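Guide de rangement Sonddale – section 6 : tri et mise en bac des briques

Cette section remplace les deux pages du livret fourni avec les bacs Illard. Le livret promet un rangement « sans effort ». Nous avons essayé, il y a de l'effort. Les étapes qui suivent supposent que les bacs bleus sont déjà empilés et que la table est montée.

6.1 Avant de commencer

Matériel nécessaire : une table claire, un petit plateau de tri à bords hauts, des bacs bleus empilables, un chiffon sec. Le livret ajoute un « tapis de tri Flores » en option. Sur une table blanche et mate, il n'apporte pas grand-chose, et il glisse.

1. Dégagez la surface de la table. Toute la surface, y compris la partie dont vous pensez ne pas avoir besoin.

2. Essuyez le plateau et la table au chiffon sec. Évitez les produits moussants : ils laissent un film dans les angles et les briques y ramassent la poussière.

3. Posez le plateau de tri près du bord avant, du côté de votre main habile. L'autre moitié de la table reste libre pour étaler un lot.

4. Vérifiez que les bacs de stockage se trouvent derrière la table, à portée de bras. S'il faut se lever pour chaque brique, personne ne finira le tri.

Remarque : le livret conseille un plateau par couleur. C'est commode pour le vendeur de plateaux. Pour une collection de moins de 300 briques, un seul suffit largement.

6.2 Premier tri sur le plateau

5. Versez un petit lot sur la partie libre de la table. Petit veut dire une poignée. Le livret parle de traiter « jusqu'à 1000 pièces en une fois » ; au-delà de 20, on commence déjà à repousser les pièces d'un côté à l'autre sans rien décider.

6. Prenez les briques une par une et séparez-les dans le plateau : les longues d'un côté, les courtes de l'autre. Laissez un espace net entre les deux groupes.

7. Ne triez pas encore par couleur. Le tri par couleur est joli sur les photos de catalogue et pénible à l'usage, car on cherche presque toujours une forme. 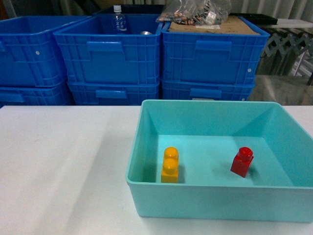

Fig. 6-a – Plateau turquoise : brique jaune orangé à deux tenons à gauche, petite brique rouge à un tenon à droite.

8. Écartez les pièces fendues ou mâchonnées. Une brique dont le tenon est écrasé ne tiendra plus, quoi qu'en dise la rubrique « réparation » du livret, qui propose de l'eau chaude. Nous n'avons obtenu que des briques propres et toujours écrasées.

Attention : les petites briques à un seul tenon peuvent être avalées par un jeune enfant. Faites le tri hors de sa portée et passez la main sous la table une fois terminé.

6.3 Transfert vers les bacs bleus

9. Choisissez le bac de destination avant de vider le plateau. Un bac par forme si vous en avez assez, sinon un bac pour les longues et un pour tout le reste.

10. Regardez au fond du bac. Les rayures et petites marques claires sont sans conséquence ; le sable et les miettes, eux, finissent dans les tenons creux.

11. Déposez les briques à la main. Renverser le plateau au-dessus du bac va plus vite, mais les parois évasées du plateau envoient volontiers une pièce dans le bac voisin.

12. Placez la première brique bien en vue sur le fond. Elle sert de témoin pour la suite : pas d'étiquette à coller, pas de liste à tenir. Une brique rouge sur fond bleu se repère de loin ; réservez les pièces bleues à un bac qui reçoit déjà d'autres couleurs.
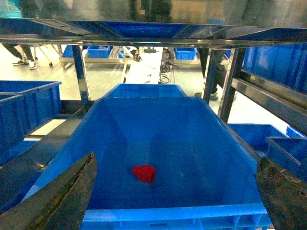 Nasthorpe nous a écrit que la brique témoin ne fonctionne que tant que le bac est presque vide, et que chez eux elle disparaissait sous les autres dès la première semaine : « On a fini par en fixer une sur le rebord avec un bout d'adhésif, et depuis on ne se trompe plus. »

L'objection est juste. L'adhésif convient, à condition de le coller à l'extérieur du rebord et de ne pas couvrir la poignée. Nous maintenons l'étape 12 pour la mise en route, pendant que chacun apprend où vont les choses, et nous doutons qu'elle serve encore au bout d'un mois.

13. Remettez le bac à sa place, dans l'alignement de son voisin. Si les bacs sont sur un rayonnage, gardez assez de hauteur au-dessus pour passer la main ; sinon il faudra tirer le bac à chaque fois, et on ne le fera pas.

Attention : ne soulevez pas une pile par le bac du haut. La fiche Illard annonce que les bacs « s'emboîtent solidement ». Ils se posent l'un sur l'autre – ce n'est pas la même chose.

6.4 Briques restantes

Il reste toujours quelques pièces qui n'entrent dans aucun groupe. Le livret prévoit pour elles un « bac mixte ». L'expérience du mois d'août nous a rendus méfiants : un bac mixte devient en peu de temps le seul bac utilisé, et les autres restent impeccables et inutiles.

14. Laissez ces pièces dans le plateau de tri, sur la table, jusqu'au prochain lot. Le plateau a des bords assez hauts pour qu'elles y restent.
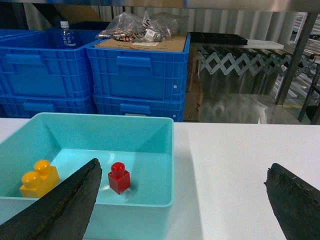
15. Au lot suivant, commencez par elles. Si une pièce a traversé trois tris sans trouver de place, donnez-la ou ouvrez un nouveau groupe, mais tranchez.

16. Gardez libre la partie de la table située à côté du plateau. Une surface vide attire le courrier, les tasses et les clés ; le tri suivant commence alors par un rangement d'une autre sorte.

6.5 Entretien

Essuyez les bacs quand ils sont vides, jamais par-dessus les briques. Les motifs en relief des parois retiennent la poussière et une brosse souple y passe mieux qu'un chiffon. Le lave-vaisselle est mentionné dans le livret ; les bacs n'entrent pas dans le nôtre, et nous serions curieux de voir celui du rédacteur.

Remarque : n'utilisez pas les bacs de briques pour ranger autre chose « en attendant ». Ce qui y est posé en attendant y passe l'hiver.

Pour l'ajout d'une colonne de bacs, voir la section 7.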